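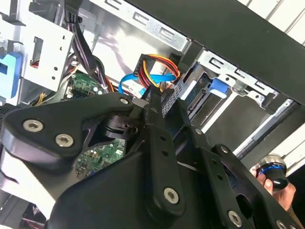
Inside the tower, with the blue SATA cable running to the drive cage.

Reading time: 3 min

I bought the Maltex drive cable set in March to sort out the storage in an old desktop tower. The machine is a plain steel box with sheet-metal cages and blue plastic latches on the bays. It was already a few years old when I got it from Cuiping Xue, who was clearing out her office, and I use it to keep backups. I wanted to put newer drives in it, and the cables that came with it were either too short or had lost their clips.

The set has SATA data cables in two lengths, two power splitters, a bag of hook-and-loop ties and a folded sheet of instructions. I paid for the standard set. There is a larger one with more splitters, which I haven't used.

Data cables

These are the best part of the set. The short ones are the right length for a drive that sits near the board, and the long ones reach the lower bays with some slack. The jacket is flexible enough to make a U-turn over the cage without pulling on the plug. I have had stiff cables work a connector half out over a few weeks, and these have stayed put. The clips close with a click and release with a light press.

Each bag has one straight plug and one right-angle plug per cable. The right-angle end turns down, so check which way your drives face before you order. In my case one drive had to take the straight end, and the side panel still closed.

Power splitters

These are less good. The wires are the usual red, yellow and black, and they are thick enough, but the molded plugs are a tight fit. The first one needed a lot of pushing, and taking it off again was worse. With the power supply bundle hanging down beside the cage there isn't much room for a hand, and I scraped two knuckles on the sheet metal. Hold the plug by its body and rock it slightly from side to side. Do not pull on the wires.

The second splitter went on more easily. Shaohua Dong has the same set in a newer case and had no trouble with either of his, so mine may have been a little off.

I also tried a Cidus splitter for comparison. It has softer wires and a ridge on the plug that gives your fingers something to hold. It costs more and comes without any data cables.

Ties and instructions

The ties are fine. They are longer than they need to be, and I cut most of them down. The instructions are one side of one page and cover only which end goes where. If you have never opened a computer before you will want something better. Turn the machine off, unplug it at the wall, and move the side panel well out of the way.

In use

The drives all showed up on the first start. I copied 893 GB from one to another overnight and then ran a full check, which found 2690 folders and no errors. Since then the machine has been on most evenings, and I have opened it once to add a drive in the bottom bay. The long cable reached that too.

Should you buy it?

For the data cables, yes. They fit well and the two lengths cover most older cases. If power splitters are the main thing you need, I would spend more on the Cidus one — the grip alone is worth it when you are working in a narrow space. I'd buy the Maltex set again for a second machine, though I would like to see them sell the data cables separately.

Contact | Copyright Netex Reviews | Back to top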